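Uketti: hand-painted shop lettering from Larkville

Version 2, last touched 2021-03-05

Hi! You've found the README for Uketti, my collection of traced letters from painted shop signs in and near Larkville. If you came looking for the finished font, it isn't finished (sorry, I know, I keep saying spring). What you get is the stuff the font is being made from: the tracings, a spreadsheet of where each sign hung, and my notes on the letters, which are long and opinionated.

What's in it

There are 167 signs in the spreadsheet. I've traced every letter on 105 of them, and the rest are listed with a location and a short note so that somebody with more evenings than me can have a go. Tracings are SVG files, one letter per file, all black, no fill tricks. I kept the wobbles. If a painter's hand slipped on the tail of an R then the tail of that R slips in the file too, and please don't send me a cleaned-up version, I've had two of those already and they looked like every free font on the internet.

The spreadsheet has these columns:

sign_id: just a number, with gaps where I threw out duplicates
street: as it's written on the street sign, even where the locals call it something else
trade: bakery, shoe repair, feed store and so on
decade: my best guess, blank if I have no idea
surface: glass, brick, board or metal
traced: yes or no
notes: everything else, including complaints

The decade column is blank for 55 signs. I'd sooner leave a blank than make something up, and dating paint by eye is a lot harder than people think! Gold leaf on glass could be from almost any time in the last century. Brick is a little easier if there's an older sign ghosting through underneath it.

How I drew them

For signs at street level I taped tracing film over the glass and went around the edges with a grease pencil, then scanned the film at home. For anything higher up I worked from photos and straightened them by eye, so treat the high ones with some suspicion. Widths on those are fine to compare within one sign. I wouldn't compare them across signs.

Big thing to know: there's no scale in the files. Every letter was resized so the capitals come out the same height. If you want to know how big a letter was in real life you'll have to check the notes column, and for plenty of them you'll find nothing there. I started writing sizes down way too late.

Lowercase is thin. Sign painters around here loved their capitals, and most of the lowercase I do have comes from just a couple of trades (druggists wrote in lowercase script, no clue why, it's lovely). There's hardly any Q. There's one Z and it's half hidden behind a drainpipe, so the lower part is missing and I left it missing.

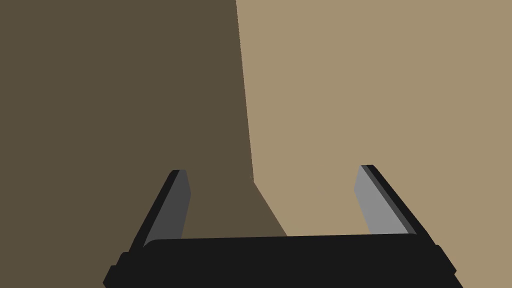 The letter U is where the whole project got its name, and it's still the one I fuss over most. Larkville painters had two ways of doing it. The round way is a plain deep bowl, thick on the left and thin on the right, and you've seen it a thousand times. The square way is what I fell for: a wide flat bottom with almost no curve to it, and two parallel stems standing up off the ends with a lot of air between them. The black gripper in the picture has just those proportions, right down to the softly rounded corners along the top edge of the wide part, and the little stepped shoulders at the bottom left and right are very close to the feet you get on the Alarcón signs. I call those stepped feet "boots" in the notes, so if you search the spreadsheet for boots you'll find them all. When I space the square U in the font I treat the gap inside it as part of the word spacing, otherwise it punches a hole in the line.

About the Alarcón signs

Alarcón was a dry goods store that had a main shop and several smaller ones, and the signs were all plainly painted by the same person or at least by people who sat next to each other. Same boots on the U, same high waist on the E, same strange little notch in the G. They're filed together under their own tag. If you only have an hour to look through any of this, spend it there!

I've tried to find out who the painter was and gotten nowhere. The store's old ledgers list paint and brushes but never wages for a painter, which makes me think it was somebody on staff. Could be wrong. If you've got an Alarcón bag, box lid or receipt in a drawer somewhere, I would love a scan of it.

The Plelleck problem

Some of the metal signs came out of a workshop called Plelleck, and those were stenciled first and then touched up by hand. You can tell from the bridges, the little breaks in the O and the A where the stencil held together, which somebody then filled in with a brush. I went back and forth on whether these count as hand-painted. For now they're in, tagged "stencil", and you can filter them out in a second. In the first version they weren't tagged at all and I got some grumpy mail, fair enough.

What it's good for, and what it isn't

Good for: drawing your own letters, looking at how one town's painters copied each other, teaching a lettering class, putting a nice ampersand on your wedding invitation (several people have, and it makes my day).

Not so good for: any kind of statistics about American sign painting. I walked the streets I like to walk. The north side of town is barely in here, the signs that got painted over before I started are gone, and I've clearly got a soft spot for bakeries. Please don't write that bakeries used more square letters than other shops. I just photographed more bakeries.

Known mistakes

Several of the lowercase l files are really capital I. I fixed the ones I spotted in January.

The street column mixes "St" and "Street". I know.

One sign on brick was entered as board, and I can't work out which one, only that the totals in my paper notebook don't match the totals in the file.

Using it

Do what you like with the tracings, including selling things you make with them. A credit to Uketti is nice but I won't chase you. The photos I traced from aren't included, partly for size and partly because a few have people's faces in the window reflections.

If you trace one of the untraced signs, send the SVG files with the sign_id in the file name and tell me whether you worked from film or from a photo. Keep the wobbles in, please. I answer mail slowly but I do answer it.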